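Archive > Food and Society > Vol. 19 > Section 3

Articles Authors Submit Contact

3. Serving order at the shared table

Meals in Putari are a joy to study! We recorded 30 suppers in December, and in nearly all of them the oldest guest was served first — even when small children were loudly hungry. Food travels on trays, so the tray sets the pace of talk as well.

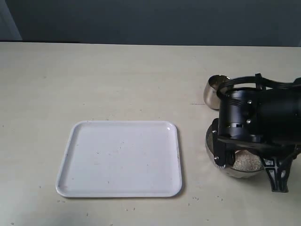 Figure 5. White tray with rounded corners and a low rim.

Hosts in Thambiah follow a looser order, and we found this the most exciting contrast in our data. Guests reach across, trade portions and keep talking.

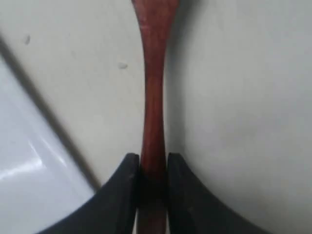

Who holds the spoon matters a great deal in both towns. Lombardi's interviews are full of lively stories about it, many told by grandmothers. A long wooden handle, narrow in the middle and wider toward one end, lets the server reach a far guest without standing up — a small courtesy that people clearly enjoy.

Comments (2)

Goveck: Same at my aunt's table, oldest first.

Clekari: Will the interviews be posted?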